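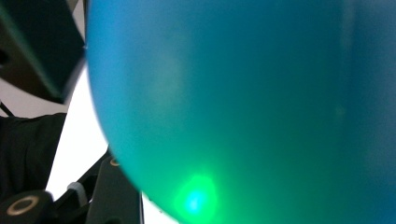
# sileo-recipes

Hi! I've been typing up my grandmother-in-law's recipe cards, and at some point the pile got big enough that my sister said I should put it somewhere people can use it. So here's the somewhere. There are 187 recipes in it right now, all plain text, one file per dish, and you're welcome to cook from them, copy them, fix them or translate them.

The name comes from the street the kitchen was on. I know it sounds like an app.

## Where the recipes come from

Most are from Müzeyyen Gökçe, who wrote on the backs of calendar pages and almost never wrote down an oven temperature. Fadime Türkmen sat with me for most of August and read the hard ones out loud (my Turkish is fine for shopping and terrible for handwriting). The soups and the two plum cakes are Lena Sadowski's, and anything with salt cod in it came from Rosário Antunes, who also sent corrections to the corrections.

## How a file looks

```
title: Lentil soup with mint
from: M. Gökçe
serves: 4
tested: yes
---
1 cup red lentils
1 onion, chopped small
...
```

Everything above the dashes is for sorting. Below them it's just the recipe, and I've kept the wording as close to the card as I could, including "cook until it looks right" – I add my own note underneath in brackets when I think I know what right means.

`tested: yes` means I made it at home and we ate it. 90 of them have that so far. `tested: no` means I only typed it, so please read the whole thing before you start melting butter.

## Measurements, sorry

A "glass" is a water glass, and I settled on 200 ml after a lot of back and forth with Fadime. A "tea glass" is 100 ml. Lena's recipes were in grams already, bless her. I didn't convert anything to ounces, but Kadir Kocabaş wrote a little script that does it:

```
python convert.py recipes/ --to us
```

It's good with flour and sugar and gets confused by "half a bunch of parsley." Leave the parsley alone.

## Things I'd love help with

- Oven temperatures for the börek files, which I've only guessed at
- Anyone who can read the word after "vinegar" in `pickles-03.txt`
- Testing the jams! I've made one and burned it

Open an issue or just send me the changed file, either is fine. If you change an ingredient, put your initials next to it.

Last tidied up December 31, 2023, with a tray of cookies in the oven (`cookies-walnut.txt`, go make them).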